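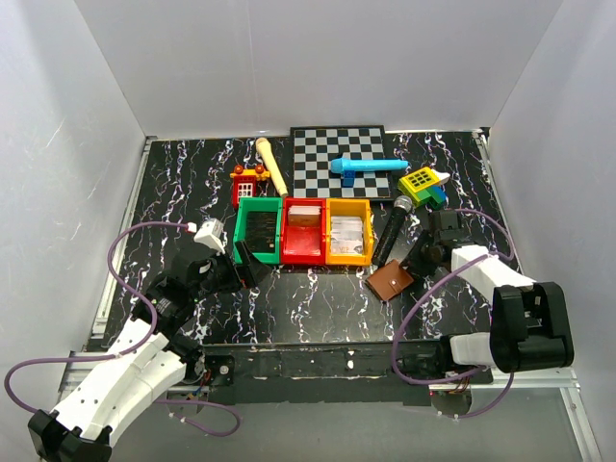 Questions I get about teaching the arms

I run the two-arm table at Briltard, and I answer more or less the same emails every month, so I've put the answers on one page. If yours isn't covered, write to me and I'll add it (I do read everything, just slowly).

What do you mean by "teaching"?

I drive the arms myself and the computer records what they did. One go at a task, start to finish, is a demo. We collect a pile of demos, train on them, and then let the arms try it alone while I sit there with my hand near the stop button.

Do you push the arms around or use a controller?

Both, depending on the job. For short moves I'll sometimes grab the arm and walk it through by hand. For sorting, where both arms are in play, I use the Virk handles, which are a pair of grips on my own desk that the arms copy. It's a bit like eating with very long chopsticks the first day. You'll drop everything. By Friday you'll be fine!

What's the task right now?

Sorting everyday stuff into three open bins -- green, red and orange. The wallet, the microphone and the toy blocks are all part of the current set, and I swap things in and out between sessions so the arms don't just learn one layout by heart. I also turn things to odd angles on purpose. People who tidy the table before each demo are my biggest headache, bless them.

How many demos does it take?

For a single object going into a single bin, 139 was enough for us to get something I'd show a visitor. The full sorting job is over 3000 and I still wouldn't leave it alone during lunch.

Which objects are hardest?

Flat ones. A wallet lying on a smooth tabletop gives the gripper very little to get hold of, and I usually end up pinching it by the edge or nudging it first. Things that roll are annoying too, but at least they're annoying in a fun way.

What if I mess up in the middle of a demo?

If you fumble and recover, keep going and save it. I like those. The arms need to see what a person does after a bad grab. If you knock a bin over or something leaves the table, throw the demo out and start again.

How long should one demo be?

Mine run 70 seconds when I'm fresh. When I'm tired they get long and wobbly, and that shows up later in how the arms move -- they'll copy your hesitation right along with everything else. Take a break. Get a snack.

Can I use your recordings with other software?

We save everything in the Etent format and there's a converter on the Losari project page. It's clunky with two-arm files, so convert one first and play it back before you do the whole folder. I once skipped that step and ended up with 59 files where left and right were swapped.

Do I need to know how to code?

To drive, no. Some of our best demos came from people who'd never opened a terminal. You'll need somebody around who can code once you get to training, though.

Can I come and try it?

Yes, please do! Mornings are best. Wear short sleeves or roll them up, because the handles catch on cuffs.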